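Hilo: presupuestar una celda de manipulación para cocina de prácticas sin arrepentirse en enero

Marlene Wiegand — publicado a las 19:40

1/ Llevo la planificación de equipos de un laboratorio pequeño y acabo de cerrar la propuesta de compra para la celda de mesa. Tarea de referencia: pasar fruta de una bandeja a una tabla y devolverla al plato. Dejo los criterios por si a alguien le ahorran una ronda de ofertas.

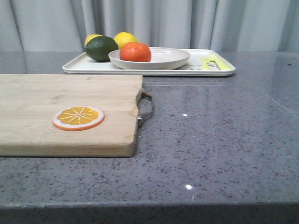

LO QUE SE PIDE A LA CELDA

2/ Antes de pedir precio hay que escribir la tarea. La nuestra cabe en un párrafo: encimera fija, una tabla de madera con asa metálica, una bandeja blanca con un plato redondo encima, cítricos, cubiertos de plástico amarillo. Todo lo demás de la especificación se deriva de ahí.

3/ Los limones y la lima no son el problema. Cualquier pinza paralela con dedos blandos y apertura suficiente los coge. El problema es la rodaja de naranja de juguete sobre la tabla: un disco tumbado, con muy poco canto accesible. Si la oferta no dice nada de piezas planas, hay que preguntarlo por escrito.

4/ Lo mismo con los cubiertos. Planos contra el fondo de la bandeja, finos, claros. Es un caso de agarre y es también un caso de percepción: amarillo pálido sobre blanco da poco contraste y el detector lo acusa.

5/ La encimera gris moteada tiene brillo. Los reflejos puntuales y el borde de la bandeja duplicado en la superficie son exactamente lo que una cámara de profundidad barata interpreta mal. Opciones: polarizador, luz difusa o superficie mate. La tercera es la más barata y la que menos gente presupuesta.

6/ Nosotros mantenemos la superficie brillante a propósito. Las cocinas reales brillan. Pero eso sube la partida de visión, y conviene que quien firma lo sepa antes de ver el total.

PARTIDAS

7/ Divido el presupuesto en 100 puntos para poder comparar ofertas de tamaño distinto. Los precios absolutos caducan rápido y además los tengo bajo confidencialidad.

8/ El brazo es la partida que todo el mundo mira. La oferta llega con el brazo en la primera línea y el resto agrupado como «accesorios». Pedid desglose. Sin desglose no hay comparación posible.

9/ Pinza y dedos: 19 puntos. Incluye un juego de dedos de repuesto por cada juego montado. Los dedos blandos son consumible, aunque el catálogo los liste como componente. Se desgastan, se ensucian con el zumo, se rompen contra el borde de la tabla.

10/ Visión e iluminación: otros 19. La primera versión de la propuesta tenía bastante menos y la devolvió Ute Albers, que revisa las compras técnicas. Tenía razón. Había metido la cámara y me había dejado el soporte, el cableado y la luz.

11/ Utillaje y objetos: 3 puntos. Parece nada y es lo que más se olvida. Bandejas, platos, tablas, fruta de prueba, cubiertos. Hay que comprarlos repetidos y del mismo lote. Si se rompe el plato y el nuevo tiene otro borde, los resultados anteriores dejan de ser comparables.

12/ Formación y puesta en marcha: 11 puntos. No aceptéis que vaya «incluida» sin horas asignadas. Incluida sin horas significa una mañana y un PDF.

13/ El resto se reparte entre brazo, controlador, seguridad y reserva. La reserva va en línea propia. Si se esconde dentro del brazo, desaparece en la primera negociación.

OFERTAS

14/ Pedimos a Lindemann, a Truner y a Merkard. Misma hoja de requisitos, mismo plazo, misma tarea descrita con las mismas palabras.

15/ Lindemann: buen brazo, documentación completa, pinza justa de apertura. Para la lima va bien. Para la tabla no, y la tabla hay que moverla al limpiar. Propusieron agarrarla por el asa metálica. Es razonable, pero implica una rutina aparte y orientación controlada, porque el asa sobresale por un extremo y el peso queda todo al otro lado.

16/ Truner: la oferta más baja en total. Al desglosar, soporte de cámara no incluido, dedos de repuesto no incluidos, transporte a portes debidos. Con esas líneas añadidas queda en segundo lugar. No es mala oferta. Es una oferta incompleta.

17/ Merkard: la más cara, y la única que respondió a la pregunta de las piezas planas con un ensayo propio. Usan una uña rígida en la punta del dedo blando para levantar el canto. Pedí las condiciones del ensayo y las enviaron esa misma tarde.

18/ Para el software de planificación de agarre seguimos con Bulluva, que ya teníamos. Cambiar de brazo y de software a la vez es la forma más eficaz de no saber qué ha fallado.

ESPACIO Y PLAZOS

19/ Medid la encimera útil, que es menor que la encimera. Hay que descontar la base del brazo, el radio que barre el codo y la zona que ocupa la bandeja. En nuestro caso la tabla queda a la izquierda y la bandeja detrás. El lado derecho se reserva para maniobra.

20/ Fondo: una cortina clara y lisa. Es lo más barato de la lista y quita ruido a la segmentación. Dos avisos: que llegue hasta la superficie de trabajo y que no cuelgue donde el codo pueda engancharla. Lo segundo va al análisis de riesgos.

21/ Plazo de entrega: el que cuenta es el del último componente. De nada sirve tener el brazo en la caja si los dedos llegan 11 semanas después. Poned hitos de pago ligados a la celda completa.

22/ Criterio de aceptación, tal como va en el pedido: 100 ciclos seguidos con los cítricos enteros, en nuestra encimera, con nuestra luz. La rodaja y los cubiertos se evalúan aparte, con umbral propio. Mezclarlo todo en una media tapa los fallos.

23/ Y una cláusula que añadió Ute: máximo 3 intervenciones manuales durante la prueba, anotadas con causa. El proveedor que discute esta línea da bastante información sobre su producto.

24/ Recomendación final enviada: Merkard para brazo y pinza, Bulluva se mantiene, superficie brillante, visión sin recortes. Si hay que bajar el total, bajo carga útil del brazo. Para mover fruta sobra casi toda — la tabla es lo único que pesa algo.

25/ Pendiente: el contrato de mantenimiento. Las tres ofertas lo calculan sobre bases distintas y todavía no tengo una tabla común. Cuando la tenga, la cuelgo en este mismo hilo.

Comentarios

celda_y_media: Lo de los dedos como consumible, totalmente de acuerdo. Nosotros los compramos como inmovilizado y cada reposición era un trámite. ¿Los dais de alta en una cuenta aparte?

Marlene Wiegand: Sí, fungible de laboratorio. El primer juego va con la pinza, los siguientes a fungible.

R. desde el taller: ¿Habéis valorado ventosa para la rodaja? Con cara superior lisa sale más barato que la uña.

Marlene Wiegand: Valorada. Sirve para la rodaja y para poco más de esta tarea, y obliga a cambiador de herramienta. El cambiador se come el ahorro.

pinza_paralela: Gracias por el punto 16. Acabo de pedir desglose de la nuestra y faltaba el controlador.

Ute Albers: Falta decir que el punto 10 me costó dos correos.

Contacto: formulario de la página — © Marlene Wiegand — Volver arriba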